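**Zernus opens hand-guided teaching kit to small kitchens and workshops**

JUDDEN, March. For release at 9 a.m.
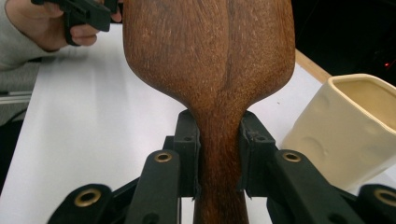 Ruairi Rankin would have liked it two years ago. He spent most of a winter trying to teach an arm to put utensils away using a joystick, he told the company, and at the end of it the arm could do one drawer. Holding the tool yourself is quicker to learn, in his view, though he still keeps the joystick for heavy parts.

Zernus today began selling Feltow, a kit for showing a robot a task by hand. The person doing the teaching holds one black gripper in each hand and does the job at an ordinary table. A camera on each gripper records what the fingers are doing, and the recordings are used to train a two-armed robot fitted with the same fingers. The robot doesn't have to be in the room while the teaching is done.

The kit is aimed at kitchens, small workshops and training colleges that have tasks too varied to program line by line. Early users have mostly worked on picking up, handing over and putting away everyday items such as wooden utensils, cups and small containers.

"Most of our customers know the job very well and have never written any code," said Ivana Yáñez, head of product at Zernus. "They pick up the grippers and do it the way they would at work. If they fumble it, they mark that take and do it again. Some of the fumbled takes are worth keeping too."

**How the grippers work**

Each gripper is held by a handle and closed with a squeeze. The squeeze moves a set of black linkage arms, and those bring two finger pads together on the object. The pads are the same part numbers used on the robot, so a grip that holds in the hand is tried with the same contact surface on the machine.

Curved and tapered items took the longest to get right during development. A utensil with a wide head and a narrow handle can turn in the fingers if it is held too low, and it behaves differently upright than lying flat. Zernus changed the pad design twice before settling on the current one. Pads can be swapped with a small screwdriver.

Recording starts and stops with a button on the handle. Takes are copied to a laptop at the end of a session, where the user can play them back, delete them or add a short note. Nothing is sent outside the building unless the user chooses to share it.

**Trial at Cairns**

The kit was tested over 11 weeks at Cairns, a training kitchen in Judden. In that time 18 staff and students taught 64 short tasks. Median time from opening the case to saving a first usable take was 21 minutes. None of the people taking part had worked with robots before.

Ailsa Pollock, who runs the teaching floor at Cairns, said two-handed tasks were where people had to slow down. "Students want to reach across with one hand and get in the way of the other. We ended up telling them to talk through it out loud while they did it. The takes got cleaner after that."

Cairns also asked for a lighter handle. The version on sale has one, along with a wrist strap for longer sessions. A left-handed button position, requested by several students, will follow in the summer as a free replacement part.

**Remote control option**

Feltow can also be used for remote control. In this mode the robot is switched on and follows the two grippers live, from the same room or from another one on the same network. Zernus expects most customers to record by hand first and use remote control for corrections, when the robot has learned most of a task but misses one step.

Remote control needs a clear area around the robot and a second person at the stop button. Both are covered in the printed guide.

**Availability**

Feltow ships with two grippers, spare pads, charging dock, software and carrying case. Orders placed in March will be delivered in May. Training colleges can borrow a kit for a month at no charge, subject to stock. Robot arms are sold separately.

**About Zernus**

Zernus designs grippers and teaching tools for robots. The company is based in Judden.

**Press contact**

Niall Niven, Zernus press office, Judden
Review kits and interviews on request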